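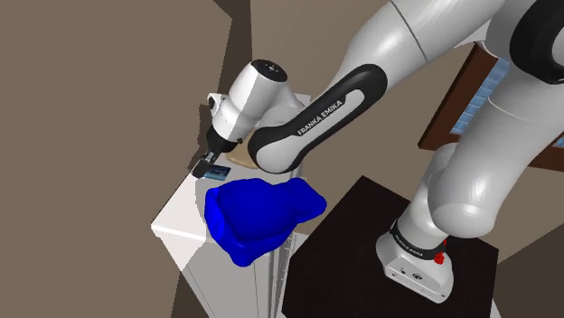 Simulated robot arm and white cabinet

From: Peadar Carroll
To: small-area-methods list
Subject: Re: Splitting the non-private population when a boundary moves

Hi Young-sook, all

Replies inline. I have trimmed the part about the file server, which Eun-seong has already dealt with off-list.

> On the Sandhu/Foltero change: the old Sandhu area had 501 private
> dwellings at the base date. Under the new boundary 209 of those go
> to Foltero. Neltska's default concordance uses land area and puts
> the transferred share at 40 per cent. Using dwellings it comes out
> slightly higher. Is the difference worth a manual override?

For the private population, yes, although the effect on the total is small. 209 over 501 is 41.7 per cent. The reason I would override is consistency: every other boundary change in the Bemergate region was handled with dwelling weights, and one area done on land area will be hard to explain to whoever picks up the series next.

The weight goes in the concordance table, third column, as a proportion to four decimal places (0.4172). Its complement for the retained part is 0.5828. Neltska does not check that the pair sums to one. It rescales silently if it doesn't, and the log line says "normalised" with no further detail, so check the pair by hand before you run the back-cast.

One caution. The dwelling weight assumes the same occupancy rate and average household size on both sides of the new line. I doubt that holds. The Foltero side is mostly older detached houses and the retained side has the units near the station. If the census small-block counts are available for both parts, use persons in occupied private dwellings as the weight for the base year and keep dwellings for the intercensal years only. It does mean a different weight at the base than in the years after it, and you will see a small step in the series. Spread it linearly over the intercensal period. Do not leave it all in the first year, where it reads as migration.

> Second question. The old area also had 372 people in non-private
> dwellings, nearly all in the aged care campus. I applied the same
> weight to them as to everyone else. Mariama thinks this is wrong.

Mariama is right. The campus is a point location and it sits entirely on the retained side. With the dwelling weight you have moved 155 of its residents to Foltero, where there is no bed for them. Their age profile goes across too. That accounts for the result you noted further down, where the 85 and over group in Foltero more than doubles between one vintage and the next and then declines at a rate the death registrations don't support.

The procedure I follow for any split:

1. Separate private and non-private populations before anything is apportioned. They should already be held in separate arrays, but the regional template adds them together on load. Turn that off (the option is called combine_np and defaults to yes).

2. Geocode each non-private dwelling and assign it whole. Include the small ones. The boarding houses and staff quarters are few, but they are concentrated in the 20 to 34 ages and distort the sex ratio if they land in the wrong area.

3. Apportion the private population by persons if you have them, otherwise by dwellings.

4. Recombine, then control to the Bemergate total by age and sex. Hold the non-private component fixed during the controlling step. If you let it float, the iterative fitting will shave a few people off the campus to fix a discrepancy that arose somewhere else.

5. Apply the same split to births and deaths. Births can follow women aged 15 to 49 in private dwellings. Deaths need the address where possible. A large part of the old area's deaths come from the campus, and apportioning them by dwelling share gives Foltero implausible mortality even after the population has been corrected.

Step 5 is the one that tends to be skipped. If the deaths cannot be coded by address for the earlier years, apply age-specific rates separately to the private and non-private populations and scale to the registered total for the old area. I have a spreadsheet for this and can send it.

> Femke asked whether the revised back series should replace the
> published one or sit beside it.

Replace it on the new boundaries, and archive the old one on the old boundaries. They are different geographies and should carry different area codes. At present both files use the same code for Sandhu with a different suffix on the filename, and at least one council planner has joined the two without realising. Femke, can the code be changed before the September release? If the lookup is already locked, a note in the metadata will have to do for this round.

> Last thing - would you expect the household size for the new
> Foltero to look odd after the correction?

Slightly lower than the published figure, no more than that. Make sure the denominator is occupied private dwellings and the numerator excludes the non-private population. The version in your table had the 155 in the numerator, and 155 people over 209 dwellings adds nearly three quarters of a person to each household. I should have spotted that from the table alone.

Please rerun steps 1 to 4 first and post the age distributions for both areas before going on to births and deaths. Single year of age is preferable to five-year groups, as the grouped data will hide any heaping left over from the disaggregation.

Regards
Peadar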